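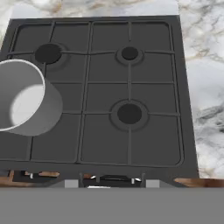

Gas cooktop with cast-iron grate, rendered, seen from above.

Pedance Pantry Notes

README, last updated 14 October 2019

Welcome! Pedance is a plain-text collection of home recipes for beans, lentils and whole grains, with the cooking details that most recipe sites leave out. If you have ever stood over a pot of chickpeas wondering why last month's batch was creamy and this one is gravel, you will feel at home.

What's in it

The collection has 500 recipes, each in its own text file. Every recipe lists the dry weight, the soaking time, the amount of water, the salt and when it went in, the kind of pot, and how long the cook took from first simmer to done. There is a free notes field at the bottom, and I love that field. People write wonderful things in it — which bean broth makes the best soup, how to rescue a pot that has caught on the bottom, what a grandmother did with the leftovers.

Folders

beans: everything from black beans to giant limas
lentils: split peas live here too
grains: barley, farro, millet, rye berries, brown rice
sauces: small things to spoon on top
kudo: the conversion script and its unit tables

Fields worth explaining

soak_hours is 0 if the beans went in dry. An overnight soak is entered as 12 unless the cook wrote down something else.

salt_stage is one of soak, start, middle or end. Please don't leave it blank! It is the field people ask for most.

heat is the cook's own word, lightly tidied up: low, medium-low, medium and so on. One stove's medium is another stove's high, so read it together with the simmer notes.

yield_cups is measured after draining. Older entries sometimes measured before draining, and those carry the tag yield_wet.

Using Kudo

Kudo is the little script that scales a recipe and switches between cups, grams and ounces. Give it a file name and a number of servings and it prints a new version to the screen. It leaves the original alone. Volume conversions for grains use the table in kudo/density.txt, and you can edit that table if your barley is chunkier than mine.

Kudo scales salt in a straight line. For a really big pot, start with less and taste.

Where the recipes came from

Around 100 came out of the old Tadden recipe exchange, which closed its forum and let members take their own posts with them. The rest were sent in directly, mostly through the Bullia mailing list. Contributors agreed to share their text for any noncommercial use.

Known problems

Altitude is missing from nearly all the Tadden entries.
Two files in grains cover the same farro salad, with different dressings. Both are good, so both stay.
Pressure cooker times don't say whether the release was fast or slow.

Coming up

Version 2 is planned for November and will add an altitude field and a proper index by ingredient. I'm also hoping for more millet — send millet!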